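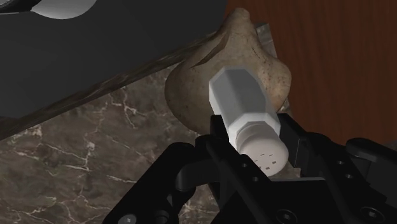 Simulated kitchen counter, view from the gripper: salt shaker held between the two fingers.

Flimura Open Day Recordings

README, last edited 03/06/2024

Summary

This folder holds the recordings made at the Flimura open day in Gomholm. Visitors steered a simulated robot arm around a kitchen counter, using a pair of hand controllers and a large screen. Each attempt was saved, and the ones whose operators signed the consent form are in this release. There are 1033 episodes.

The simulator ran on two desktop machines at the front of the hall. No real arm was used for the visitor sessions. All images here are computer-rendered.

What visitors were asked to do

Each visitor drew a card with one short instruction on it and had 70 seconds to carry it out. The cards covered picking up, moving and putting down kitchen objects. The salt shaker cards were the most popular and there are more of them than we planned for. We did not rebalance the set afterward.

Staff gave a demonstration at the start of every session. Those runs are kept in their own folder, staff_demo, and should not be mixed with visitor runs if you want to study beginners. The staff operator in all of them is Edgars Kļaviņa, who also wrote the cards.

The shaker is harder than it looks. Its body has flat sides and the cap is rounded, so where the fingers close makes a difference. Visitors were free to grab it at any angle and many did. An episode that ends with the shaker tilted or upside down is still a valid episode — the card only says where the object should go, unless it says "upright."

Folder layout

visitor/ — one subfolder per episode
staff_demo/ — same layout, staff runs only
cards.txt — the full text of every instruction card
splits/ — lists of episode names for training and testing
consent_blank.pdf — the form visitors signed, with no names filled in

Inside each episode folder:

wrist/ — frames from the simulated wrist camera
actions.csv — controller input and finger opening, one row per step
meta.json — card number, session number, end state

Episodes were cut off at 1536 steps if the operator had not pressed the stop button. In those cases the end state reads "timeout," even when the object was already in place. Check the last frames before you count these as failures.

The counter

The room model came from Cullell and was used without changes. The counter has a brown marble surface with pale veins. Objects were placed from a fixed list, but their positions changed with every card, and they were allowed to sit close together. In a lot of wrist views one object hides part of another, or the gripper covers it. If your method needs a clear view of the whole object, filter for that first.

Lighting stayed the same all day.

Known problems

The left controller lost its connection during the second session. Rows with the flag "ctrl_drop" repeat the last good input and should be removed.

Some visitors passed the controllers to a friend partway through. We only noted this when we saw it, in the field "shared," so treat a "no" in that field with care.

Children took part with a parent's signature. Ages were not recorded.

A few cards had a typo in the printed version. The file cards.txt has the text as printed, typos included, because that is what people read.

Use and credit

The recordings may be used for research and teaching. Please do not try to identify visitors from their movement data. If you publish results, credit the Flimura open day and name the Theodorakopoulos control package, which handled the controller input.

Changes

First release: visitor and staff folders, cards, splits.

Planned for July: cleaned action files with the dropped rows already taken out, and a smaller download with only the salt shaker cards. Episode names will stay the same, so existing split files will keep working.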